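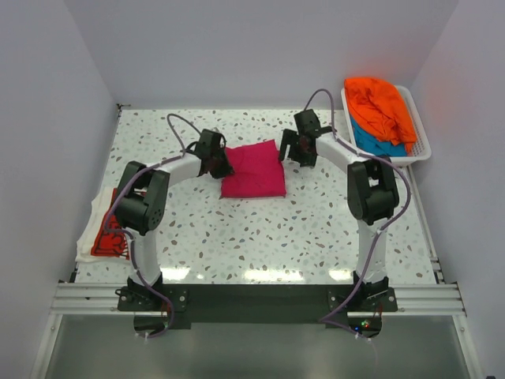 Ornano cell, fixed camera view. Both arms at the folded magenta cloth.

Haldane Folding Set

Student capstone project, second-year mechatronics stream. This README covers the recorded episodes and the files needed to replay them. The training code is kept in a separate repository, Stustar.

Contents

episodes/ 396 teleoperated episodes, one folder each
calib/ camera intrinsics and arm-to-table transforms
splits/ train and held-out lists, plain text
notes/ operator logs, one per session

Cell

Two arms on a common aluminum extrusion rail at the front edge of the table, left and right mounting plates, grippers as end effectors. The tabletop is a speckled terrazzo pattern with light-coloured walls on the back and both sides. A white perforated basket stands in the back right corner. Left and right are given as seen from the fixed camera in all file names.

Task

Fold one garment or cloth and leave it flat on the table. Items vary in colour and size. Other laundry may be on the table or in the basket during an episode. An episode ends when the operator releases both leader handles.

Recording

Joint positions and gripper commands are logged at 200 Hz. Video is logged at 28 frames per second and is not resampled. Timestamps are in milliseconds from episode start. Use the align script in Ruko, our playback tool, to match joint rows to video frames.

Known issues

Overhead lights reflect off the glossy front portion of the tabletop. Colour thresholding fails there on pale fabric.
Episodes recorded before the August recalibration use the old right-arm transform. Load calib/right_old.json for these.
The cable loops above the grippers can occlude the cloth from the fixed camera.
Failed folds are kept and carry success = 0 in the metadata.

Licence

Non-commercial coursework and research use. Report errors through the issue tracker and include the episode number.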